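Desk mat (small)

A small desk mat, also called a cup mat, is a flat piece laid on a desk or table to protect the surface and mark a place for a drink. Mats of this kind are usually round or square. Large ones that go under a keyboard or writing pad are treated separately – see Desk pad.

Use

On a wooden desk the mat is commonly set toward the middle or front, with books, mugs and bottles kept in a row along the back. This arrangement leaves open space on either side for writing.

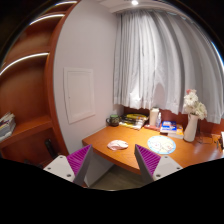
Round mats are often between 10 and 12 centimeters across. Common materials include cork, felt, silicone and coated fabric. Absorbent types take up moisture from a cold glass, while sealed types are wiped clean.

Decoration

Many mats have a plain or colored rim and a printed center. Cartoon characters on a pale ground are a frequent choice for home desks. In a January survey of household goods, Si-eun Joo of the Pitura Institute grouped such mats with stationery – Alper Oral places them with tableware. 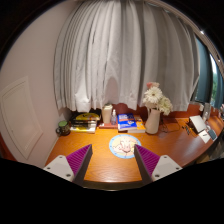 Care

Mats should be lifted from time to time so that the wood beneath can dry. Grit caught under a mat may scratch a varnished top.

See also: Coaster; Desk pad; Place mat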